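Kanilov dish brush, replaceable head, wooden handle. Had it since July, so this is a proper go and not a first-day rave. Writing this in a rush before the school run so forgive the typing.

## What you get

One handle, one head, one spare head. Paid 940 yen for it on a trip — Misaki Fujimoto dragged me into the shop, she swears by them. Haven't seen it that cheap here. Box says Karpenko on the side, same thing as far as I can tell, same bristles anyway.

Handle is 26 cm. Long enough to reach the bottom of my tall glasses without getting my knuckles stuck. Hole in the end for hanging it up.
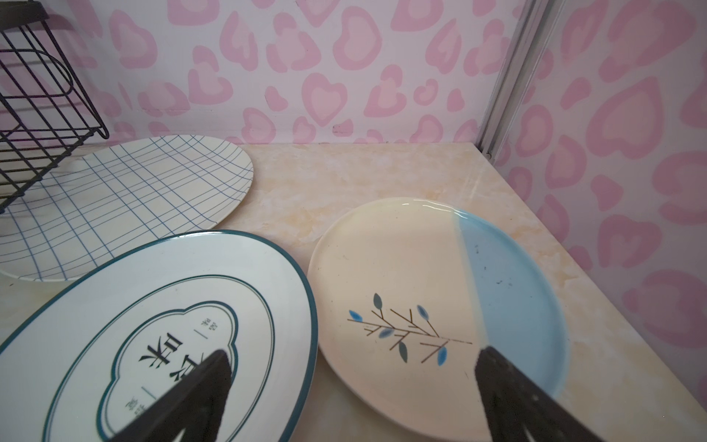
Bristles are stiff. Really stiff to start with, went at a Zirkberg non-stick pan with it and lost my nerve after two strokes. Softer after a fortnight. Porridge, egg, dried-on lentils all fine. Cheese no. Cheese just goes into the brush and lives there, you have to pick it out with a fork. Old Jeststead brush was better on cheese but the head fell off it every other wash, so.

Grip is good with wet hands. Bit less good with soapy ones.

## Niggles

- Metal collar went rusty on mine, only a bit, but it left a ring on the windowsill that I cant shift.
- Head clips in one way round and it isnt marked. Pushed it on backwards the first time and had to use pliers.
- Flicks water. Everywhere. Wear an apron or do it slowly.
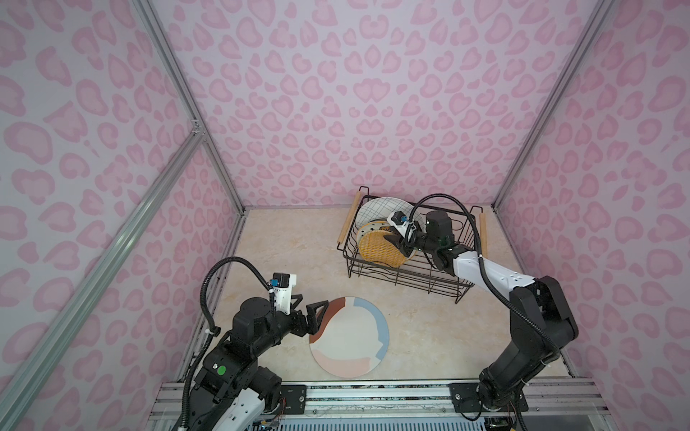

## Looking after it

Shake it out, hang it up, bristles down. Macarena Montes told me to boil the head once a month and I did it once, it smelled of wet dog and worked fine afterwards. Dont leave the handle soaking, the varnish goes cloudy. Mine is cloudy.

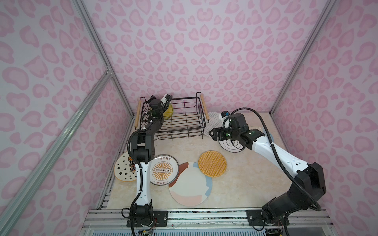 Spare heads are the real cost. One lasts me 5 weeks, maybe more if you've got a dishwasher and only do the pans by hand. The wood has held up better than I thought it would, apart from the varnish. I like wood round a sink anyway, same as the handles on either end of that black wire rack, it just looks less like a hospital. Handle feels dry and a bit rough now, going to give it some oil when I remeber.

Would buy again, yes. Four out of five. Lost one for the collar, and if they marked which way the head goes I'd be a lot less grumpy about the rest of it.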